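School robotics clubs should spend more time in simulation

Opinion
November 5, 2018
179 shares | 5 comments

The robotics club at Perbridge High has 26 members this fall and one working robot. I help out there after school, and I have a child in the club, so weigh what I say with that in mind. The club has moved most of its work into a simulator called Musolix, and a fair number of parents are unhappy. They signed their kids up to build something. They come to pick them up and find them sitting at computers, steering a robot through a house that doesn't exist.

I was one of those parents in August. I have changed my mind, and I think other schools should do what Perbridge is doing.

The club's old routine went like this. Everyone worked on the one robot. In practice that meant the two or three students who already knew how to wire a motor worked on it, and the rest stood behind them. They held the flashlight. They went and got the batteries. When something broke, the whole club stopped until the part came in. The students who came in with experience left with more of it, and many of the others quit before spring.

In the simulator every student gets a robot. The assignment is housework. There is something on the floor, and the robot has to get over to it with both arms in a usable position, pick it up and put it where it belongs. A student drives it by hand first and then writes the code to do the same thing without a person at the controls.

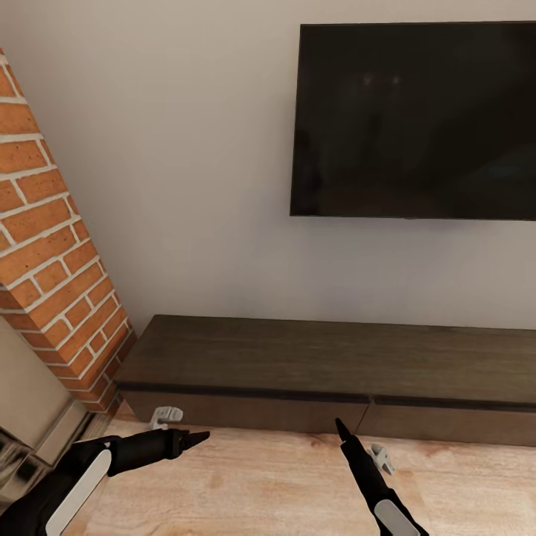 Picking things up off a floor sounds like a small job until you try it. My first attempt took most of an afternoon. I drove the arms down too far, then not far enough, and then I knocked the thing I wanted under the furniture. The student next to me had already been through all that and told me to stop, back up and look at where the fingers were before moving anything else. She had been in the club for two months. Under the old system I doubt she would have touched the robot by then, much less taught an adult how to use one.

That is my main argument. Kids learn this by doing it wrong a great many times, and a club with a small budget can't pay for that many mistakes on real equipment. A mistake in Musolix costs a click on the reset button.

The objections deserve an answer. The first is that simulation is a video game. It does look like one, and some of the students treat it like one. I have seen kids spend half a session trying to drive through a wall. I have also seen kids spend half a session throwing bolts at each other, so I don't hold this against the software.

The second objection is better. Simulated objects don't behave quite like real ones. A gripper that holds on just fine on the screen may drop the same object on a real floor. Students who only ever work on the computer can come away thinking their code is better than it is. I agree with this, and it is why I would not want the club to get rid of its real robot. The plan at Perbridge is that any program that passes in the simulator gets a turn on the hardware. The students then have to write down what went differently. I have read some of those write-ups, and they are the best work the club has produced. One of them was a full page on friction, from a student who told me in September that he didn't like science.

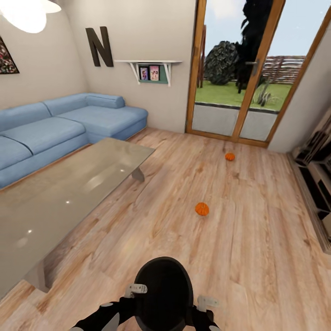 The pumpkin exercise in Musolix, with two to reach on the living room floor.

The third objection is about the Kassab Challenge. That is the regional contest the club enters each year, and it is judged on real machines. Billholm goes in with a full metal shop and a robot they rebuild every season. Some parents worry that our kids will show up with good code and a weak robot and get beaten badly.

They may. They were beaten badly last year, too, and the year before. I don't think a school club should be run for the benefit of the four students who stand at the table on contest day. If we finish last and all our members can write a program that moves an arm to a point in a room, I will call that a good year.

I do have complaints. The school laptops are old and the simulator runs slowly on them. The rooms take a long time to load. Students who have a good computer at home get more practice than students who don't, and that is the same unfairness we were trying to get rid of, in a new form. The school should keep the computer lab open later on club days. I have asked for this and have been told it is being looked at.

I would also like to see more time set aside for tools. A student should know how to strip a wire and use a screwdriver, and an hour every other week would cover it.

But I would not go back. If you have a child in the club and you are annoyed about the computers, come in before pickup time and ask them to let you drive. Give it at least half an hour.

5 comments | Share this article

Related in Opinion
Perbridge needs a later bus for after-school programs
What Billholm's metal shop costs, and who pays for it
Letters: Homework over the holidays
The case for teaching typing again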